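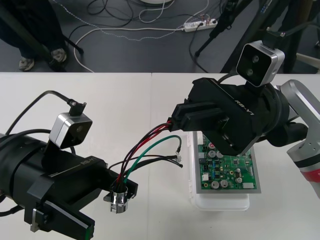
I have been promising to write about the wiring job since June, and every time I sat down to it I'd had such a frustrating afternoon that I went and made soup instead. But the last fortnight has been kinder, so the kettle is on and I'll try to get it all down while I'm still in a good mood.

For anyone who has wandered in from the bread posts (hello, there are more of you than I expected!), my working day at Flurau is spent steering a pair of robot arms from a few feet away. I hold a controller in each hand, the arms go more or less where my hands go, and everything they do is recorded so that a program can learn from it later. Each go at a task is called an episode. Some tasks are lovely. Folding tea towels was lovely, I could have done that until Christmas. Wires are another matter altogether.

The part I find hardest is the handover, where one gripper has hold of the bundle and the other has to come and meet it over the circuit board. With your own fingers you'd do it without looking. You'd feel the wires roll a little and pinch harder, and you'd be thinking about lunch. Through the controllers I feel nothing whatsoever, so I have to do it all by eye, and the eye is easily fooled about how far away a thin red wire is. My first week I kept closing the gripper on thin air, very confidently, a finger's width in front of the thing I wanted.

Nadja Holzer, who sits at the next station and has been at it a year longer than me, finally took pity. She told me to stop watching the wires and watch the small views from the wrist cameras, and to look up only when I'd lost my place. I didn't believe her. I tried it for a morning mostly to be polite, and by eleven o'clock I'd done 14 clean ones in a row, which I'd never managed before, and had to go and apologise for the face I'd pulled.

Her other piece of advice was to slow down before the wires meet the metal shell and not during. If you brake halfway in, the ends splay, and there's always one that wanders off by itself and has to be coaxed back. Green is the worst for it. I know perfectly well that the colour can't make any difference, and I still talk to the green one under my breath.

We had a long discussion over coffee about whether to keep the clumsy episodes. I'd been throwing mine away out of sheer embarrassment! The people at Stuteo, who do the training side, asked us to please stop doing that. If I fumble and then put it right, they want the fumble and the putting right together, so the robot sees what to do when a wire has slipped. What they don't want is dithering, where I hover for ten seconds making up my mind. So I've learned to decide first and then move, and I'm trying to bring some of that home with me, with mixed results in the supermarket.

As of yesterday afternoon the count for this task stands at 1,273 episodes between the two of us, and 300 of those are mine from the last fortnight alone. My best day was 53. I was so pleased that I told the man in the bakery, who gave me a very kind nod and asked if I wanted the loaf sliced.

My shoulders are feeling it, I must say. I've gone over to the lower chair and I take my elbows off the rests between goes, and a hot water bottle in the evening does the rest. If any of you do close work and have a stretch you swear by, do leave it in the comments, because the one I found online made my neck worse.

Next month we move on to the Grabner connectors, which are smaller again and have a little catch on the side. Nadja has already had a look at them and came back rather quiet. I'm taking a few days off first to walk at Bridell with my sister, so there'll be hills and probably rain in the next post, and the plum loaf recipe I owe you all.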